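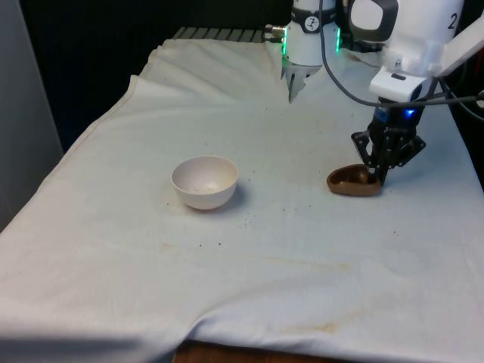
Last edited: July 30, 2024

Linen tablecloths: is ironing worth it?
Flarkcombe Home Forum > Laundry and Linens

yhuerta
I inherited my grandmother's table linens in June, and most of them are plain white. We have people over for dinner every other Sunday and I'd like to use them. The problem is the ironing. The big one took me 40 minutes last time and it had creases again by the time I got it onto the table. Do people still iron these? Is there a faster way, or do I give up and buy polyester?

brimton_leonie
Don't buy polyester. Take the cloth out of the washer while it is still damp, shake it hard, and hang it over a shower rod folded once. Pull the hems straight with your hands. When it's nearly dry, put it on the table and smooth it from the middle out. You'll have some soft wrinkles. I stopped ironing mine years ago and the dinners go fine.

G. Koppel
I disagree with the above. A white cloth for a sit-down dinner should be pressed. Soft wrinkles are OK for breakfast. Iron it damp, on the wrong side first, on the linen setting, with a blanket folded under it on the table itself. An ironing board is too narrow for a large cloth and you end up creasing one half while you do the other.

brimton_leonie
I've done the blanket method. It works, but you need to clear the whole room to do it.
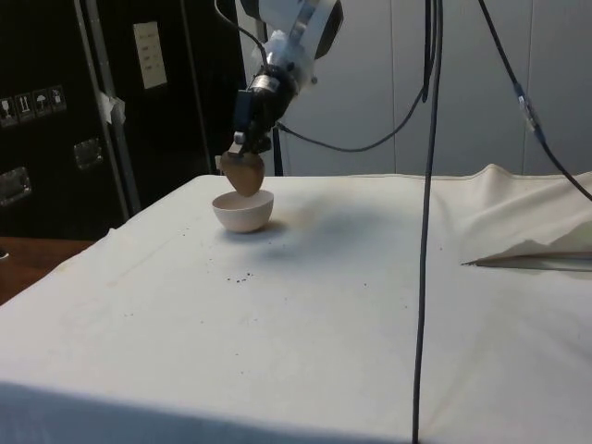

Also, with linen that old I'd worry about ironing the folds in. The fibers break along the same line every time. My mother's good one split right down the center fold and it couldn't be mended so that it didn't show. If you store them, roll them on a tube.

G. Koppel
Rolling I agree with. The splitting comes from storing it starched, though. Wash the starch out before it goes in the closet and ironing won't hurt it.

itzel_c
Has anyone used a rotary press? There's a used one for sale near me in Clivton for $415 and I keep going back and forth. I do a lot of napkins.

Syahrul S.
Itzel, I paid $179 for mine at an estate sale and it's great for napkins and pillowcases. For a full tablecloth you need 2 people, one feeding and one catching. If you mostly do napkins, wait for a cheaper one. Check that the roller cover isn't scorched, the replacements are hard to find.

itzel_c
Thanks, I'll offer less and see what they say.

yhuerta
Tried the shower rod last night. Better than I expected, except for the hem, which curled. Is that from pulling too hard?

brimton_leonie
Probably dried too fast. Mist the hem and lay a heavy book on it for an hour.

G. Koppel
Or iron the hem.

yhuerta
I'll iron the hem and leave the rest. What do you all do about candle wax? There's an old spot on the round one.

Syahrul S.
Freeze it, scrape off what you can with a spoon, then brown paper and a warm iron. Change the paper often. If the candle was red you may be left with a stain, and that's a separate thread, look for the one Pacheco started.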